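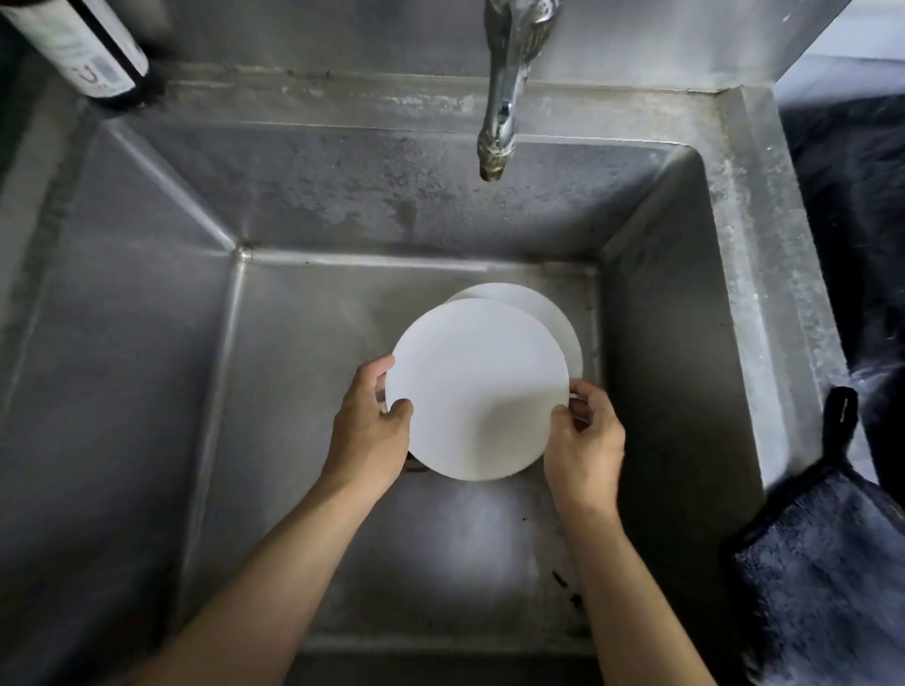

SULLISDALE, April

Dish day at Stollance. Quick gallery, typing this between loads so forgive the spelling. The big lunch for the Pangilinan reunion was 77 people, all on real plates, and the dishwasher we were promised is still on order from Curnilgate. So, by hand. All of it. Started at 2 in the afternoon, out the door well after dark.

Round plates, the everyday ones. White, plain, go with anything. We own 200 and I'd buy them again tomorrow – they stack well and they don't chip much if you keep them away from the faucet. Two at a time in the basin is plenty. More than that and you hear the clink and then you go quiet and check the rims.

Sink is the old one, deep and square. Great for soaking, murder on the back. Yes it has water marks. It has had water marks as long as I've been coming here. Vinegar gets some of it, a proper scrub gets a bit more, then the next lunch comes along and there we are again. Yatziri Olvera has been asking for a step stool for the shorter people and she's right, it's on the shopping list now.

Order of things, for anyone who wants to come help next time:
Glasses first, while the water's clean.
Then forks and spoons, leave them to soak.
Then plates, small before big.
Platters and serving bowls.
Pots last, new water, no arguing.

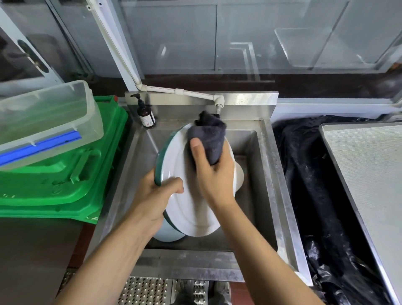 Towels were the real shortage. We had 30 at the start, all clean, folded, lovely. By five o'clock maybe a handful you'd want to touch a plate with. The dark gray ones are the best we've got, they grab the water and don't leave fuzz all over the white dishes. The thin checkered ones just push it around. If anybody is clearing out a linen closet, think of us – cotton please, nothing shiny.

Also short: shelf space, dish soap, people who can stay past six.

Leftovers went fast. Rice gone, noodles gone, one tray of cake that somehow nobody admitted to wanting and then it was gone too. Cherry Mae Tolentino packed most of it up for the grandparents and labeled every tub, including one that just says "good one." Tubs and lids are coming back in dribs and drabs. Seven lids missing so far, if you have a lid at home that fits nothing, its ours.
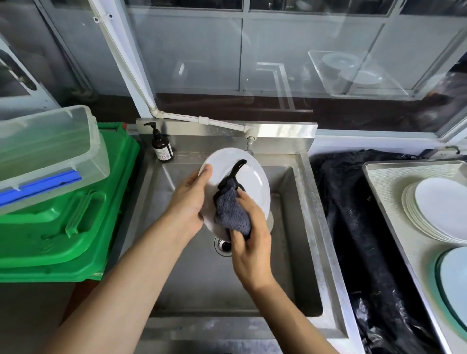
Serving pieces take longest, they always do. You can't rush an oval. Too long for the rack, too wide to hold with one hand while you dry with the other unless you brace it, so everybody ends up tipping it toward themselves over the sink and working from the top down. Small thing I like: the towel with the black loop, hang it by that when you're done and it's dry by morning. Dried plates stack on the steel tray off to the right, past the trash bag, and please leave them there till somebody has a hand free for the cabinets. Don't put them down on the green bin. There's a clear container on it already and it's tilted enough as it is.

Platters go on the bottom shelf, flat, biggest underneath. Bowls nested. Anything with a chip goes in the box by the door and Yatziri decides.

Still to do: wipe out the cabinets, run the towels through twice, find the big ladle. Next lunch is smaller, thank goodness. Bring an apron, and tell Cherry Mae if you can definately make it so she can sort out the shifts.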